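Spinner rack or flat table for scarves at a weekend market?
Selling Floor Forum > Displays and Fixtures

utau_knits
Posted Mar 4, 2023
I sell scarves and hair wraps at the Ventura Hall market. Up to now everything has been folded in stacks on a six-foot table. People pick one up, unfold it, put it back in a lump, and I spend the day refolding. I'm thinking of a wire spinner for the counter. Is it worth it, or will it just tip over?

skusto_dan
I went the other way. Had two spinners, sold both. Fabric hung on arms shows you a strip of color and nothing else. If your pattern is in the middle of the scarf, the customer never sees it. Folded flat with the pattern up sold better for me.

rackandroll39
Disagree with Dan. Folded is fine if you have a helper. If you work alone, hang them. Mine paid for itself in one weekend. Buy coated wire, since bare wire snags knits.

fukach_supply
Two-tier is the one to look for. Long arms on top, short arms under, so the lower items don't get buried. These are a white one on a wood top. 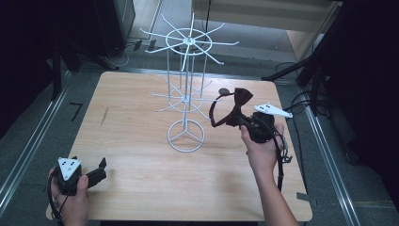
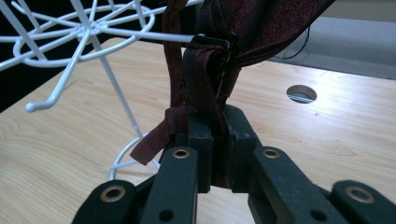
Put the heavy pieces on the lower arms and load opposite sides evenly. Most of the tipping complaints I hear come from people who fill the side facing the aisle and leave the back bare.

utau_knits
Thanks. How much weight are we talking about? My winter scarves are chunky.

fukach_supply
Weigh one on a kitchen scale and multiply. If your scarves are 800 grams each I would not use a counter spinner for them at all. Get a floor model with a weighted base.

Baltazar Orozco
I run a hat and scarf booth and I use both. Spinner at the corner of the table for the $19 wraps, flat stacks for the expensive ones. Cheap things get touched all day, so let them hang. The good ones stay near me, where I can unfold one for whoever asks.

skusto_dan
That I can agree with. My objection is to putting everything on the spinner. Also, price tags. They twist around on the arms and customers ask you the price of every single piece.

rackandroll39
Put one sign on top with one price. Problem solved.

skusto_dan
Only if it's all one price. Mine isn't.

Baltazar Orozco
Safety pin the tag to the hem, low down. It hangs straight and doesn't leave a mark on most weaves. Don't do it on silk.

utau_knits
All right, I'll try a two-tier for the hair wraps and keep the chunky scarves on the table. Does anyone clamp theirs down? The hall has fans.

rackandroll39
Two small spring clamps on the base ring. Bring a spare.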